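How Does a Robot Know What a Shirt Is?
By Zarmeena Jadoon — Feb 27, 2019 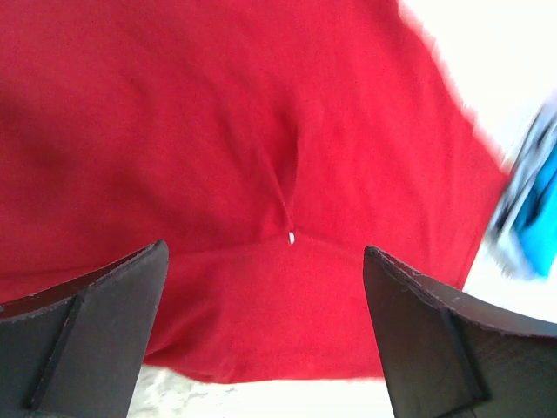 A robot's view of red cloth, seen between the two fingers of its gripper.

You picked up a piece of clothing this morning. You may have been half asleep. You may have been arguing with somebody about cereal. Your hand went down, your fingers closed, and up came a sock, and at no point did you stop to admire your own brain.

You should have. Picking up cloth is one of the most annoying jobs you can give a robot, and the hard part is in the software, the long list of instructions that tells the robot what to do with what it sees.

Why cloth is rude

Robots like a wooden block. A block has six sides today and will have six sides tomorrow. A programmer can tell the computer exactly how wide it is, and the block will never argue.

Cloth has no manners at all. Drop a T-shirt on a table and it makes a shape. Drop it again and it makes another one. You could keep dropping it until dinner and never get the first shape back. So a programmer can't write down "this is what a shirt looks like" and go home early.

Mehwish Rajput writes robot software for a small lab project called Swati. Her team is teaching a robot arm to pick up laundry, and she has been at it since November.

"My mother asked what I do all day," she says. "I said I teach a computer to pick up a towel. She said she could have taught me that when I was five."

Seeing: a picture is a pile of numbers

Some robots have a small camera near the hand. That puts the camera very close to whatever is being picked up, so the view can be mostly cloth and fingers. Look at the picture at the top again. You probably thought "red cloth, with a fold in it" before you had finished blinking.

The computer thought no such thing. To a computer, a picture is a grid of tiny squares called pixels, and each pixel is a few numbers saying how much red, green and blue it has. There is no number for "fold." There is certainly no number for "shirt."

The first part of the software has the job of turning those numbers into something useful. This is called perception, a fancy word for noticing things.

One clue it can use is shading. Where cloth turns away from the light, the red gets darker, nearly maroon. Where it faces the light, the red is brighter. If a dark stripe runs right beside a lighter one, there's a fair chance the cloth is standing up in a little ridge. Find the crease in the middle of the picture and you'll see it: darker on one side, lighter on the other.

Now find the tiny white dot at the bottom of that crease. Is it lint? The end of a thread? A tag? You can't really tell, and the software can't either. It has to decide whether a speck like that matters. Early versions of Swati's program thought every speck mattered. Mehwish says it once spent a whole afternoon being fascinated by crumbs.

How does the program learn which clues to trust? It practices. The team showed it 3,000 pictures of crumpled cloth, and on each one a person had marked a good place to grab. That is as thrilling as it sounds. After enough pictures, the program starts making decent guesses about cloth it has never met.

Planning: where do we grab?

Once the program has found the cloth, another part takes over. It's called the planner, and it's the bossy one.

The planner looks at the possible places to grab and gives each one a score. A ridge that sticks up scores well, as two fingers can close on it like you pinching a blanket. A flat part scores badly. Try pinching the middle of a smooth bedsheet and you'll see the problem — your fingers just skid together with nothing between them.

Then it has to plan a path. Which way should the hand turn so that one finger lands on each side of the ridge? How low can it go before it bumps the table? You have never asked yourself these questions. You have also never had to.

Control: getting there without a crash

The last part is control. The planner says "go there," and the controller works out how much each motor in the arm should turn, many times every second. It checks where the arm is, compares that with where the arm should be, and fixes the difference. Then it does it all over again. Programmers call this a feedback loop.

You have one too. Shut your eyes and try to touch the tip of your nose. Now try to touch a friend's nose. (Ask the friend first.) The second one is harder because you've lost your best source of feedback, and possibly a friend.

When it goes wrong

It goes wrong a lot. In one early test, the Swati team let the program try 33 grabs in a row, and it came up with cloth in 4 of them. Another time it picked up the cloth beautifully and then would not let go, because somebody had left out the line of code that says "open."

Mistakes like these are useful, though. Each miss gets saved with the picture the program was looking at, and the team goes hunting for what fooled it. Sometimes it was a shadow that looked like a ridge. Sometimes it was a typing mistake, and everyone becomes very interested in their shoes.

Try it yourself: be the software

You'll need a friend, a dish towel and a table.

1. Drop the towel on the table so it lands in a heap.
2. Your friend is the robot. The robot shuts its eyes and may use only one thumb and one finger.
3. You are the software. Give orders such as "left," "down," "turn your hand" and "close."
4. The robot must do exactly what you say and nothing else.
5. Try to lift the towel. Then drop it and start again.

Write down the orders that worked and try the same list on the second heap. Then come and tell us how easy laundry is.

Words to know

Pixel: one tiny square of color in a digital picture.
Perception: the part of the software that works out what the camera is seeing.
Planner: the part that chooses what to do next.
Feedback loop: check, fix, check again.
Gripper: a robot's hand, often with fewer fingers than yours and no fingernails to chew.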